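Equipment planning thread, since three people asked me the same question in April. We are buying for manipulation data collection with hand-held grippers, plus one robot arm cell to run the resulting policies. What follows is the order I budget in and where the first draft of the budget was wrong.

1/ Start from the task list. Ours is household sorting: folding cloth, loading baskets, moving things between containers. Light payloads, soft objects, a lot of two-handed work. That ruled out half of the arm catalog before I asked for a single quote.

2/ Price the station, then the device. A station for us is a pair of grippers, a table, stands, cabling, a host computer, storage and the props. In my first draft the grippers had their own line and the rest was "misc." Misc came in larger than the grippers.

3/ Quotes. We asked Dranel and Wakum for the same configuration in writing: two grippers per station, cables included, spare jaws, calibration at delivery. Dranel quoted all of it on one page. Wakum left out the calibration and added it when Jingyi Yao asked. Compare totals only after both quotes list the same lines.

4/ Lead time. Dranel's was 14 weeks for the full order, shorter if we took the stations in two batches. We took two batches. The second batch had a jaw revision we would otherwise have paid to retrofit.

5/ Cables. Tethered grippers are cheaper and you don't manage batteries. You do manage cable. Measure from the host to the operator's hands at full reach, then add the slack for a person turning sideways. Our first cables were too short at two stations. Replacing them cost little but took both stations down while we waited for parts.

6/ Floor. Number the positions and mark them on the floor before the furniture arrives. Bok-nam Ha drew the plan at scale, including the stand bases, which take more floor than the posts suggest. We lost one planned station to a walkway and I'm glad we lost it on paper.

7/ Tables. Buy them all the same. Same height, same top, same finish. We inherited a mixed lot and spent a week working out which differences in the data came from the furniture.

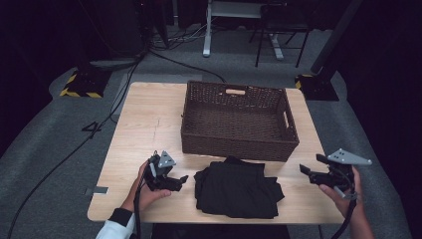

Nighat Lodhi
Equipment planning lead, Moso

8/ Cloth into a basket is one of our cheapest tasks to equip. One woven basket, one piece of black fabric, a table and the gripper pair. The prop cost is close to nothing and the reset is short, so the cost per recorded episode is nearly all operator time.

9/ Dark cloth is in the prop set on purpose. Folds are harder to separate visually on black, and I would like to find that out during collection. If you are choosing cameras, borrow a unit and test it on your darkest prop under your own lights. Low-light figures on a data sheet told me very little.

10/ Props still need a budget line. Ours is small, 2 percent of the station cost per quarter, and it gets spent. Baskets loosen at the corners, fabric picks up lint. Buy duplicates in one order, from one lot if you can. Han, the supplier we use for baskets, changed the weave between orders and we now have two kinds.

11/ Utilization. I planned on stations running 60 percent of the working day. The first full month came in at 47. Most of the gap was setup and file transfer; operator breaks were already in the plan. Lanying Xie moved the uploads to after hours and we got part of it back. Use a low number in the first-year plan.

12/ Storage. Multiply your per-episode size by the episodes you expect, then add a second copy. I forgot the second copy. The correction was the largest single change between draft one and the approved budget.

13/ The arm cell. We postponed it by one quarter. An arm standing idle while the dataset is still being collected uses up its warranty, and the vendor's clock starts at delivery unless you negotiate otherwise. Ans Van Leeuwen negotiated otherwise: it now starts at site acceptance. Ask for that clause.

14/ End effectors. Whatever goes on the arm should match the jaws on the hand-held units as closely as possible. Put that in the purchase spec as a dimension with a tolerance. "Compatible with" in a quote can mean that it bolts on.

15/ Spares. Per station I carry one set of jaws, one cable and one mounting plate – no complete spare gripper. For the whole room I carry one complete pair. A spare pair for every station was in draft one and I couldn't defend it.

16/ Things I would still change: order floor cable covers with the tables, get the calibration interval in writing, and ask for jaw prices two years out. We did none of these the first time.

17/ Several of you asked for the spreadsheet. I'll post a version with the supplier prices removed once Jingyi has checked the formulas. The storage tab is the one to look at first.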